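Notebook, docket extraction project — October, Friday, 9:40 a.m.

Picking up from where Fidel left the appellate set. Goal for the day was to get the remand dispositions coded consistently before Valente freezes the table. We have 258 opinions in the criminal appeals batch, all with a published disposition line. The parser assigns one of five labels: affirmed, reversed, vacated, vacated and remanded, dismissed. Mixed outcomes get a sixth label that was added last spring and never documented.

Ran the parser on the full batch with the current rules. It returned 17 records with no label. Read all of them by hand.

Most of the failures are split dispositions where the conviction stands and the sentence does not. Typical wording: "We affirm the convictions on Counts One through Four, vacate the sentence, and remand for resentencing." The rule stops at the first verb it recognizes, sees a second one, and drops the record instead of falling through to mixed. The fall-through test was written to look for a semicolon between clauses. Courts use commas here more often than semicolons.

Changed the test to look for two or more disposition verbs inside the final paragraph, no matter what separates them. Re-ran. Unlabeled count went down to 2.

Remaining two:

(a) Opinion withdrawn and replaced after a petition for rehearing. The file holds both versions back to back. The first reversed on the instruction issue, the second affirmed on harmless error. The parser sees the conflict and gives up, correctly. I split the file and kept the second as the operative opinion. The first goes in the superseded folder with a pointer.

(b) Limited remand. The panel kept jurisdiction and sent the case down for findings on one question, whether the juror contact was disclosed to defense counsel. This is not a vacatur and should not be coded as one. Left blank for now. Sebastián Núñez thinks it belongs outside the table entirely, as an interim order. I lean the same way but the codebook says every signed opinion gets a row.

Second issue, found while reading. The label "vacated and remanded" covers two things that a reader of the final table will want apart. In one group the appeals court finds error itself and sends the case back for a new trial or sentencing. In the other, a higher court has issued a decision in the meantime, and the judgment is wiped so the lower court can look again under the new standard. The second group carries no finding that the conviction was wrong. Anyone computing a success rate for defendants from our table would be counting both as wins.

Proposed field: remand_basis, values "error found" / "reconsider in light of" / "other." The phrase "in light of" followed by a case citation catches nearly all of the second group. It also picks up false hits where the court writes "in light of the foregoing," so the citation has to be required within the same sentence.
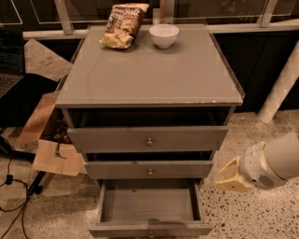

Tested the rule on the hand-coded subset in Pikurier. No misses on the reconsideration group. One false hit, a footnote quoting another circuit's order. Limiting the search to body text fixes it, but the footnote stripper fails on scans from the older Voltora feed, where footnote numbers come through as ordinary digits at line start. Noted in the tracker under the Voltora heading.

Counts by charge are still not right. Where an honest-services count and a bribery count rest on the same payment, the docket sheet lists them separately and the opinion discusses them together. Fidel coded the opinion's grouping, I coded the docket's. We have to pick one. The docket numbering is what the judgment form uses, so I would go with that and recode his.

Obstruction counts are not affected.

Backed up the table to Wikus before and after the rule change. The diff shows only disposition and the new field touched.

To do:
Fidel Bravo — recode grouped counts to docket numbering, starting from the oldest filings.
Sebastián — decide on (b), write the codebook entry for mixed.
Me — footnote stripper on the scans, then rerun remand_basis on the full batch.

Stopped 4:15 p.m. Stripper still fails when a footnote runs over a page break.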